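A white table for the back room

February 28, 2018

I have finally replaced the table in the back room. The old one was dark brown and came with the flat, and I worked at it for longer than I meant to. It wobbled at one corner and soaked up all the light. In November I dropped a black screw on it and spent most of an evening feeling about with my hands, and after that I started looking for a white one.

What I looked at

I wanted something plain, with no drawers underneath and no lip round the edge. I first went to see the Elow, which a lot of people seem to like. The legs were good but the top was more of a cream, and under the shop lights it looked yellow. I also thought about buying a second-hand one from a school clearance in Gurnholm. The photos were fine. When I asked about the size it was far too long for the room, so I let it go.

In the end I bought the Zadon. It cost 249 pounds, and delivery was extra. I thought that was a lot for a table with nothing on it but four legs, and I still do. It took two of us to get it up the stairs and we had to take the door of the back room off its hinges. Wing-sze Kwan came over to help and stayed to do the legs while I swept up three years of fluff from where the old table had been.

Putting it together

The instructions were one sheet. The legs go on with long bolts, and you should only do them finger tight until all of them are in. We didn't on the first go, and had to undo two and start again. The feet turn to level the table. Our floor slopes towards the window, so the feet on that side are wound out nearly as far as they go. It took around 33 minutes, not counting the door.

Where it stands

The old table was pushed up against the wall. I've pulled this one out so that you can get to it from both sides, and moved the lamp over. The lamp is a Chuang I've had for ages, on a long arm, and it used to be barely enough. With a white top I can turn it down a notch in the evening. Dark things show up straight away, even small ones, and I haven't lost a screw on it yet.

The drawback is glare. At midday in clear weather I have to half close the blind if I'm going to be sitting there for any length of time. I don't mind it in the mornings.

With the light on it, the top comes up very pale, and anything black stands out well against it.
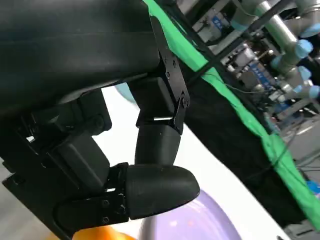

Keeping it clean

A white table shows everything. I wipe it with a damp cloth and a drop of washing-up liquid at the end of the day, then go over it with a dry one. Pencil comes off easily. Biro needs more rubbing, and I've already got one faint blue line near the back that I think is staying. Tea leaves a ring if you leave it overnight, so mugs now live on the shelf by the door.

I've put felt pads under anything heavy that gets dragged about. A pack of them was 5 pounds and I've used about half. I haven't decided what to do with the old table. It's standing on its end in the hall at the moment, and if anyone local wants it they can have it, wobble included.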